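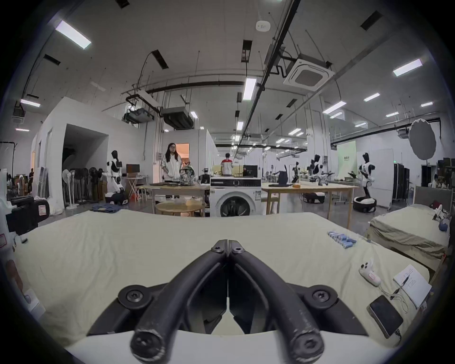 4. The bed as a holding surface

4.1 Why we looked at beds

Most studies of tidying begin with the kitchen worktop or the desk. Ours began there too, and for the first part of the Pratamari study the bed was only a place on the floor plan. Then the diaries came back, and the bed was everywhere in them! People sorted washing on it, laid out chargers before a trip, emptied bags onto it, did their accounts on it, and then had to clear the lot away before they could sleep. We found this delightful, and it changed the shape of the whole project.

We use the term holding surface for any flat place where things are put down with the intention of moving them again. A shelf is usually a place where things live. A holding surface is where they wait. Beds are wonderful holding surfaces because they are large, soft, at a handy height and reachable from at least two sides, and because they come with a natural deadline at the end of the day.

Print this page | E-mail this article

4.2 Objects and arrangement

Figure 4 shows the kind of mixed load we have in mind. On the nearer bed there is a row of blue batteries with white caps, laid side by side along the right, then a small white controller with its cable trailing, a dark-screened device lying flat, and an open notebook with a pen resting on it. The sheet is light beige and wrinkled. A second bed stands beyond, with a grey padded headboard and a few small things of its own, and a white front-loading washing machine can be seen past the nearer bed.

Figure 4. Small items on a made-up bed, with a second bed and a washing machine beyond.

What interests us is how differently these things behave as a tidying problem. The batteries form a group. They are alike, they lie in a line, and a person asked to clear the bed will nearly always treat them as one job, even if it takes several handfuls. The notebook and pen form a pair of another sort: the pen rests on the page, and whoever lifts the notebook must first decide what to do about the pen. In our coding we called this a rider — an object that travels on top of another and is easily lost on the way. Riders were a great source of pleasure to the coding team, who began spotting them at home on trays, laundry piles and pillows.

Cables are the third case. A controller with a cable is a small object with a long reach, and our participants were cheerfully inconsistent about it. Some wound the cable first and then lifted. Others picked up the body and let the cable follow, which works well on a hard table and less well on a crumpled sheet, where the cable catches in the folds and brings the neighbours with it.

4.3 The sheet itself

We had expected the sheet to be mere background. It deserves better. A wrinkled sheet makes little valleys, and round things settle into them. On a smooth sheet a battery rolls when someone sits down at the far end of the mattress, while on a rumpled one it tends to stay where it was put. Several participants knew this perfectly well and pushed up a ridge of cloth with the side of the hand before laying anything round beside it. It is a lovely bit of everyday skill, done in a moment and hardly ever mentioned in interviews.

The cost comes later. Thin, flat things disappear into folds, and pale things on a pale sheet are easy to miss. In the Makhubela trials, where bedding colour was varied on purpose, white items on light bedding were the ones most often left behind at the first pass. Dark items such as phones were found at once. We would very much like to see this repeated with patterned covers, which we did not have in enough sizes.

4.4 Clearing episodes

We recorded 2,680 clearing episodes in all, where an episode runs from the first touch of an object to the moment the person turns away from the bed. Of these, 369 included at least one rider. We set these aside for closer reading, and they were slow, absorbing work. Three strategies came up again and again:

Sweep. The person gathers everything towards one edge and then lifts it in handfuls. Quick, common on smooth bedding, and hard on pens.

Sort in place. Things are first grouped on the bed by where they will go next, and only then carried. This makes the bed look messier before it looks better, and people who did it often apologised for the state of the room halfway through.

Carry as found. Each thing is taken from where it lies, nearest first. It involves the most walking and the fewest dropped objects.

Where two beds stood near each other, a fourth habit showed itself. Items were moved from the first bed to the second and the job was declared finished. We argued at length over whether this counts as tidying. In the end we coded it as a transfer, and kept it in the totals, as the participants themselves were in no doubt that the first bed was clear.

We use cookies to remember your reading preferences. By continuing to browse you accept our cookie notice.

4.5 The pull of the washing machine

The washing machine matters more than its size on a plan suggests. When one was within a few steps of the bed, cloth items left the sheet first, whatever else was lying there. When it was out of sight, cloth was left till last and often folded back onto the bed. The Gutent furniture set allowed us to wheel the machine between positions, and the Vekport storage units gave the small items somewhere to go at the same distance each time. Even so, the order of clearing shifted with the position of the machine, and we return to this in Section 5, where the kitchen episodes are treated in the same way.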